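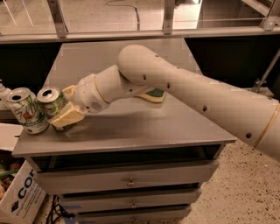

Drimville Migraine Diaries

Daily headache diaries kept by 11 adults who go to the same evening support group in Drimville. The diaries were written on paper, typed up later, and put in one table. Maintained by Johanna Egger. Last changed 4 Oct 2026.

What is in the folder

diaries.csv - the main table, 1822 rows, one row per person per day
notes.csv - free-text notes, 484 of them, linked to the main table by person and day
medicines.txt - the list of medicine groups used in the main table
paper_form.pdf - the blank form people filled in
CHANGES.txt - what was fixed and when

Columns in diaries.csv

The main table has 6 columns.

person - a letter from A to K. The letters were handed out at random and don't follow the order people joined.
day - day number for that person, starting at 1. There are no calendar dates.
pain - worst pain that day, 0 to 10. Zero means the person wrote down that there was no headache. Blank means the line was left empty.
hours - how long the headache lasted, to the nearest half hour. If somebody went to bed with it and woke up without it, the time counts up to going to bed.
medicine - a group name from medicines.txt, or "none". Brand names and doses were left out.
aura - yes, no, or blank. Aura here means visual trouble only. Tingling and trouble finding words are in the notes when people mentioned them.

How the diaries were kept

Everyone used the same one-page form, a month to a sheet. People were asked to fill it in each evening. Several of them told us they caught up in the morning, or at the weekend, and person D did most of October from memory after a bad stretch. Those rows are still in. We talked about flagging them but there was no way to tell exactly which days were written late.

The form has a small box for notes at the right side. Some people never touched it and person G filled it every single day, so G has far more notes than anyone else. Please don't read that as G being sicker. G likes to write.

Cosimo Messina typed up the sheets and Johanna read them back against the paper. Where the handwriting could not be made out, the cell was left blank. A "6" and a "0" look very much alike in person B's writing. We went back to B with the sheets and B settled the ones that mattered.

Missing days

Day numbers keep counting through gaps, so a jump from day 40 to day 44 means three days with no row at all. A row with blanks in it means the person wrote something on that line but not everything. Bad headaches are a common cause of missing days, and anyone who takes a plain average of the pain column will get a number that is too low.

Two people stopped early. One moved away. The other was tired of thinking about headaches every evening and said the diary made it worse. Their rows were kept with their permission.

Privacy

All 11 people read their own rows and notes before anything was shared. We took out names, workplaces, doctors' names and anything about children. In the notes, removed words are replaced with [cut]. Age and sex are not included. In a group this small they would point straight at people.

Please don't try to work out who anyone is. Some of us live on the same street.

What it can be used for

Teaching with messy diary data, trying out ways of handling gaps, or comparing how different people use the same 0 to 10 scale. Person C's worst day is a 6 and person F has tens in the first week.

It should not be used to judge whether a medicine works. People took what they had, when they felt like it, and often took it late. It says nothing about how common migraine is in Drimville or anywhere else.

Known problems

- Person H switched from "none" to blank on days with no medicine. Treat the two as the same for H only.
- Some notes mention a headache on a day where pain is 0. We left both as written.
- Weather comes up in the notes a lot. We did not add weather data.

Using it

Free to use and share, with credit to the Drimville Migraine Diaries. If you find a typing mistake, send Johanna the person letter and the day number and she will check the paper sheet.

Comments (3)

Bortolotti
Thanks for leaving the blanks alone. Is hours ever over 24?

Johanna Egger
No, each day is counted separately. For a long one you have to add up the rows.

trirkow
I kept one of these for my neurologist and also did half of it in the parking lot before the appointment. Would you share the form in a version I can edit?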